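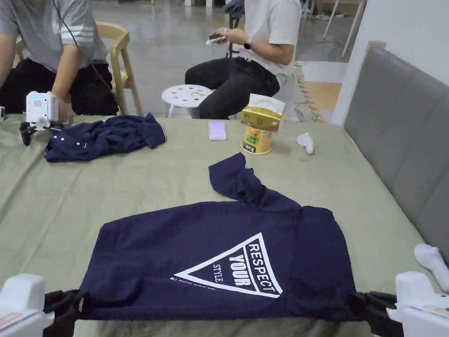
Slide 1. Navy T-shirt with white print, partly folded on a green cloth.

Speaker notes: Colorfastness of dark knits in home laundering
Rangi Lockyer, Ovness textile testing
2021-09-24

Slide 2. Scope

Dark cotton knits, dyed with reactive dyes, washed at home. Wool and nylon are outside this talk. So is denim: indigo is meant to come off and the test limits are different.

Three separate things get reported by customers as "fading." Say this slowly, the rest depends on it.

Dye loss: color leaves the fiber and goes into the water.
Frosting: the surface fibers break and lift, and the fabric looks paler although the dye is still there.
Deposit: detergent residue or hardness salts sit on the surface.

The first is a dyeing problem. The second is mostly yarn and machine load. The third washes out with a plain rinse.

Slide 3. Where loose dye comes from

A reactive dye bonds to cellulose, but part of it reacts with water in the bath first. That part can no longer bond. It stays in the fiber loosely held and has to be removed in the wash-off after dyeing. Navy and black need a lot of dye, so there is a lot of it to remove.

Wash-off costs water and heat. When a mill is behind, the last hot rinse is the step that gets shortened. Talmont ran the same navy recipe with two wash-offs for us, one full and one with the final hot rinse left out. Both lots looked identical dry. Both passed dry rubbing. The short lot failed wet rubbing on every piece.

Pause here for questions on wash-off. Do not get drawn into cold pad-batch, there is a slide for it in the backup set.

Slide 4. Test setup

Fabric: single jersey, combed cotton, two lots from Talmont, one open-end lot from Randen.
Machines: front loader and top loader, same detergent dose per load.
Water: softened, and unsoftened tap.
Total specimens: 553. The odd number is due to damaged pieces withdrawn before the first reading.
Wash temperature: 30 degrees C, except the hot series.
Drying: line, indoors, out of direct sun. A second set was tumbled.

Readings were taken on the gray scale by two assessors and on the spectrophotometer. Where they disagree the slides show the instrument value. Tipene McAlister has the assessor sheets if anyone wants them.

Slide 5. Results, dye loss

Most of the loss is in the early washes. After that the curve is close to flat for the full wash-off lot. The short lot keeps dropping and has not leveled by the end of the series.

Hot series: more loss in both lots, much more in the short lot.

Salt and vinegar: no measurable effect on loss. Somebody will ask. Vinegar does lower the pH of the rinse and will clear hardness deposit, so the shirt can look darker afterward. That is the third item on slide 2 and has nothing to do with setting the dye.

Slide 6. Results, frosting

Point to the right-hand chart first.

Open-end yarn frosted earlier than combed in every condition. Tumble drying made it worse. Turning the garment inside out helped the face side and moved the wear to the back, as expected.

Load size matters more than cycle length. An underfilled drum gives the fabric more room to fall and rub. An overfilled drum gives creases that stay in one position, and the frosting follows the crease lines. On returned garments these lines are often taken for dye faults. Put them under the microscope at low power: broken fiber ends are easy to see.

Slide 7. Printed areas

Short slide. White print on a dark ground brings in a second problem, staining of the print by dye from the fabric. With plastisol, some dyes can migrate into the ink during curing if the temperature runs high. This is most common on polyester blends. On all-cotton goods we saw staining only in the short lot, and only when wet garments were left in a pile.

Water-based white ink behaves differently and was not covered. Planned for November.

Slide 8. What to ask the mill for

Wet rub result, not only dry.
Conductivity or color of the last rinse bath, per lot.
Water contact test on pieces left folded wet.
Yarn type stated on the report.

The Yin database will accept all four as attachments. It does not search them yet.

Slide 9. Care label wording

Our current text says "wash with like colors." It is correct but does not tell the user what to do about piles of wet clothes. Suggested addition: "Remove promptly and dry." It fits the existing label width.

Backup slides: cold pad-batch; assessor agreement; detergent with and without dye transfer inhibitor; microscope pictures of crease lines.

If time is short, drop slide 7 and go from 6 to 8.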